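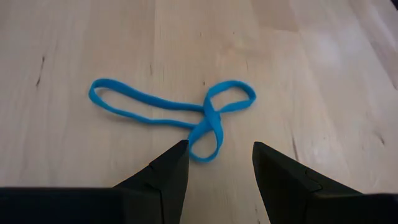 Tangles and Their Consequences: A Study of Dropped Elastic Bands
Josefina Lucero
Final report, Everyday Materials project

1. Why bands

My first proposal was on bridges. So were six others in the section, and the bridge slots went quickly. I was left with the office supply drawer, which at least required no safety training.

The question is simple enough. A flat elastic band dropped on a table almost never lands as a circle. It twists, crosses itself and settles into loops. I wanted to know which shapes come up most often, and whether a wider band behaves better than a narrow one. "Better" here means easier to pick up and put around a stack of index cards.

2. Method

I used two kinds of band, Fulska (narrow) and Skurkico (wide), both bought in April from the campus store. Each drop was made from 50 cm above a wooden tabletop. I did 125 drops in total, 65 with the narrow band and the rest with the wide one. The original plan called for 1000. The original plan was written before I had dropped any.

Shapes were sorted by the number of loops: open ring, figure eight, three loops meeting at one crossing area, and "other." A loop had to enclose some visible table to count. Slivers were allowed after a long argument with my lab partner, Fuentealba, who wanted a minimum width and did not get one.

3. Results

The figure eight was the most common shape for both bands. Three loops came second for the narrow band — usually one long loop and two short ones, hardly ever three of equal size. The wide band opened into a plain ring more often, though it also produced most of the "other" category, including one drop that landed on the floor.

4. Problems

Every band remembers how it was stored. Those from the bottom of the bag kept a fold, and I did not rest them before testing. A repeat study should hang them overnight first.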